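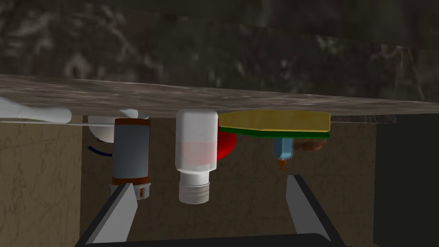

Section 4: Pairing and wearing the Clernex swim tracker

Read this section on dry land. Every year we hear from someone who tried to pair the tracker while treading water, and we have run out of kind things to say about it.

4.1 Charging

1. Wipe the two charging contacts on the back of the tracker with a soft cloth. Sunscreen is an excellent insulator.
2. Set the tracker in the cradle until it clicks.
3. Charge for 40 minutes. The light goes from amber to green when the battery is full.

CAUTION: Never charge the tracker while it is wet. The case is sealed. The cradle isn't, and neither is your wall outlet.

4.2 Pairing with your phone

1. Open the Skoverell app and tap Add Device.
2. Hold the side button until the tracker buzzes twice. One buzz means you have started a swim, and you now own a record of standing in your kitchen.
3. Choose your tracker from the list. Its name ends in the last three digits of the serial number, such as 722.
4. Enter your height and your dominant arm. Please give your real height. The stroke length math does not care how you look in a team photo.
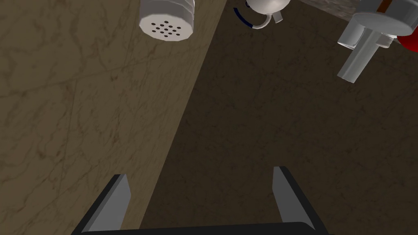 4.3 Fitting the strap

1. Put the tracker on the wrist of your dominant arm, with the button toward your hand.
2. Tighten the strap one notch past comfortable. It will loosen in cold water.
3. Tuck the loose end under both keepers.

Note: For open water, add the safety tether. The bottom of Sandby Bay already has plenty of our trackers.

4.4 Your first open water swim

1. Stand still outdoors, away from tall buildings, until the satellite icon stops blinking.
2. Press the side button once and start swimming.
3. When you finish, hold the button until the screen shows Saved. Do this before the towel, the hot tea and the storytelling.

If your track shows you crossing a parking lot, the signal dropped while your wrist was under. Turn on Smooth Track in the app. Our Ham test swim measured 2,389 yards with it on. With it off, the swimmer seemed to have stopped by a bakery.
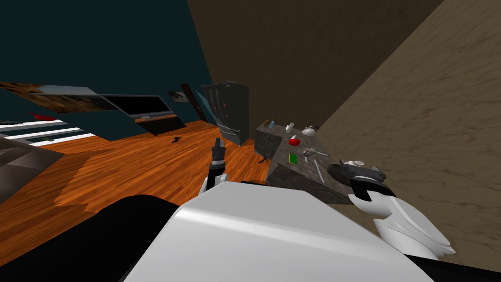
Counter and arms, tilted view.

4.5 Resetting

Hold the side button through both long buzzes. Saved swims stay in the app, including the slow ones.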